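How to Watch a Robot Demo Without Being Sold One

Fri 1 June
By the Workshop Desk

Search this site Enter keywords Go

Print this page | E-mail this page

I went to the Bramilik open day expecting to be impressed and trying not to be. If your shop gets invited to one of these, go. The coffee is free. But take a notebook and follow a few steps, or you will come home with a brochure and no facts.

1. Get there before the first run. Setup tells you more than the show does. Watch who puts the items out and how carefully. If a banana gets nudged over by an inch before the start button is pressed, write that down.

2. Ask who is driving. Two arms moving nicely together may be running on their own, or someone may be steering them from behind a partition. Both are fine things to show. They are very different things to buy. At Bramilik I had to ask twice before I got a plain answer.

3. Pick the hard part and ignore the rest. With fruit and a plastic bag, the hard part is the bag. Fruit holds its shape. A thin bag folds, sticks and slides around, and one gripper has to deal with it while the other gets on with the job.
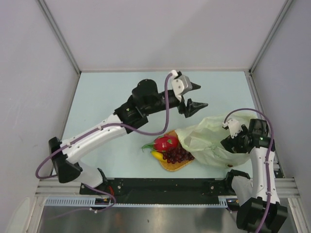

4. Count every try, including the ones the host talks over. The sign at the Irnlow booth claimed 94 percent. Ask 94 percent of what. Does a dropped grape count as a miss? Does a restart? I stood there for 20 minutes and saw 8 runs, and I would not put a percentage on anything from 8 runs.

5. Time it yourself. Start when the arms first move and stop when they are clear of the goods. Promo videos are often sped up, so the live pace can be a shock.

6. Ask for a change. Turn the tray around. Use a different bag. The Tranness people said yes right away, to their credit. Two other booths told me to come back after lunch.

7. Get the dull numbers in writing: price, spare fingers, who comes out when it stops. Ifans is hosting the next one in July, and I plan to bring my own bag of groceries.

Print this page | E-mail this page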